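Riltix publishes free good practice guide for robot arms in kitchens

Gilchrist, January – Riltix, the small team behind the Plekadus programme, is very pleased to share its first good practice guide for people who test robot arms around food, plates and worktops. It runs to 40 pages, it is written in everyday words, and we do hope it will be read with a cup of tea and a pencil to hand!

The guide asks that every task be tried in simulation before an arm goes anywhere near a real kitchen. It sets out 60 checks, covering how close the fingers may come to a dish, how firmly they may grip soft food and how the arm should come to rest when a person steps in. 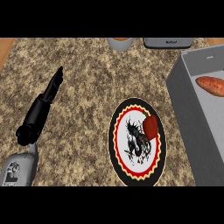
We have also tried to be fair about what a simulated run can tell you – a good score on screen is a fine start, but the guide still asks for 2 supervised trials on real equipment, with a stop button within reach, and a written note of anything that went wrong.

Our friends at Brandia read the early drafts and sent back 70 comments, nearly all of which found their way in, and we are very grateful to them for their patience.

The guide is free to download from the Riltix website. Comments are warmly welcomed until the end of March, and a second edition will follow in the summer.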